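Category: Diary / Foreign Affairs
3 min read

2024-08-07

Up early to read the Nelden statement before anyone could ring me about it. It runs to four pages and says less than the draft we saw in July. The foreign ministry "regrets" the Hilletti decision to freeze the accounts of the Chambi relief fund and asks for talks. The word "illegal" has gone. I compared the two versions line by line with coffee and marked the changes in pencil.

The fund's own figure is 3,357 families on its payment list. Hilletti says the list was never shared with its central bank. The fund says it was sent twice. I have asked both for the cover letters and have neither.
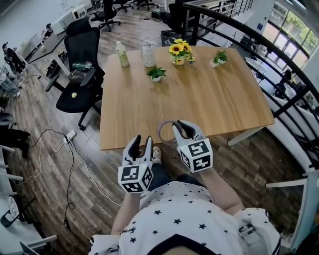

Afternoon

Long call with Meinir Gittins, who was at the border meeting in Plasent. She thinks the freeze will hold until the fall session and then be dropped without any announcement. I am less sure. The Hilletti interior minister has put his name to this one, and he has a party vote coming.

She read me her notes on the seating, which I had not asked for but was glad to have. The Chambi delegate was put at the end of the table and left before lunch. The official account has him staying all day.

There was a protest outside the Hilletti consulate. The police said 100 people and the organizers said 200. I got there late and stayed on the far side of the street. Speeches in two languages, one bad loudspeaker, and then rain. A man gave me a leaflet with last year's date on it.

Wrote up 118 lines and cut the paragraph on the earlier sanctions. I will need it again if Nelden recalls its envoy.

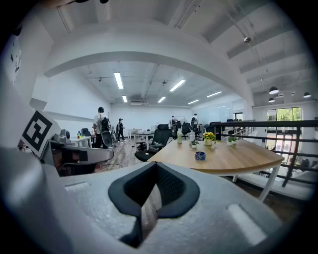
The open-plan office

Evening

Nothing from the ministry. Sent the fund's lawyer a second message, shorter than the first. Supper at nine, leftover soup. Must find the 2019 banking agreement, which I think is in the box under the stairs with the Plasent maps.

We use cookies to remember your settings. By continuing to read you accept our cookie policy.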